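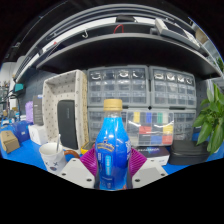 STETLOW, March 11, 2022

What a week for anyone who likes looking up! If you were anywhere near the allotments at first light you'll have seen the fog lying in the valley like milk in a saucer, with the church tower and the top of the old maltings poking out and everything else gone. It was the best valley fog we have had since I took over these notes, and my inbox has been full of it ever since.

For newer readers, this is how we get it. On a clear, still night the ground loses its heat quickly and chills the air just above it. Cold air is heavier than warm air, so it slides down the slopes and collects along the river, where there is plenty of damp about after the February rain. Once it has cooled far enough the moisture comes out as tiny droplets, and there's your fog. Up on the ridge it can be several degrees milder and bright with stars while people by the bridge are feeling their way to the bus stop.

Marlene Godoy, whose garden thermometer is halfway up Jarkness Hill, read 3 degrees at dawn. Benedito Evangelista, down by the weir, had a hard frost on the same morning and a skin of ice on his water butt. The two of them live close enough to wave to each other (on a day without fog, anyway). I do love this. You can look at a forecast map all you like and it will give one number for the whole of Stetlow, when there's a whole range of them between the weir and the hill.

The clearing was as good as the fog itself. It doesn't just lift like a curtain, it gets eaten from the edges as the sun warms the sides of the valley, and then it breaks into rags and the rags drift about over the fields for a bit before they go. Hilde Hermans watched the whole thing from the Skutura footpath and saw a fogbow, a fat white arch with hardly any colour in it, opposite the sun. I am very jealous. I've been after one for years! The droplets in fog are so small that the colours smear into each other, so you get a pale ghost of a rainbow. If you want to try for one, stand with a low sun behind you and thin fog in front, and be patient.

Now to the wind, which was the other story. The front that came through the night before all this was a lively one, and our gauge at the Bezerra playing field caught a gust of 52 miles an hour just before the rain stopped. There are twigs all along the lane and a panel down by the bowls club. Welington Rangel asks whether a gust like that is unusual in March. It isn't, really. The north is still holding on to its winter cold, the south is beginning to warm up, and the difference between the two keeps the jet stream busy. What was nice this time was how sharply it all stopped. The sky cleared from the west, the wind dropped away in the small hours, and that left the damp, still air that set up the fog.

Rain for the month so far stands at 9 millimetres, nearly all of it from that one front. February was a soaker, so the ground doesn't need any more for the moment, and the footpath by the weir is still boots only.

Several of you have asked about frost and early potatoes. The soil on the south-facing plots is coming along nicely, but on the low ground I would keep the fleece handy well into April, and after that too if the nights are clear. Aparecida Barbosa lost a whole row of broad bean tops last spring on a morning when the forecast said 4 degrees and no frost. Forecast temperatures are for air at head height, and the grass can be a good deal colder.

On to the readings. We now have 100 daily sheets in from the winter project, which is wonderful, and my thanks to everyone who went out in slippers to do them. The Jarkness and weir sheets are going on one graph so that we can see the cold nights side by side. If you have any still in a drawer, please send them, even with gaps. A missed day is fine, just leave it blank and don't guess.

One small plea about rain gauges: empty them at nine in the morning, whatever the weather, and write the figure against the day before. Half of us have been doing it one way and half the other, me included for most of January.

The next few days look quieter, with high cloud coming in and milder nights. High cloud means haloes, so do glance towards the sun (never straight at it, put a chimney in the way) and look for a thin ring. Send me your sightings, with the time and where you were standing.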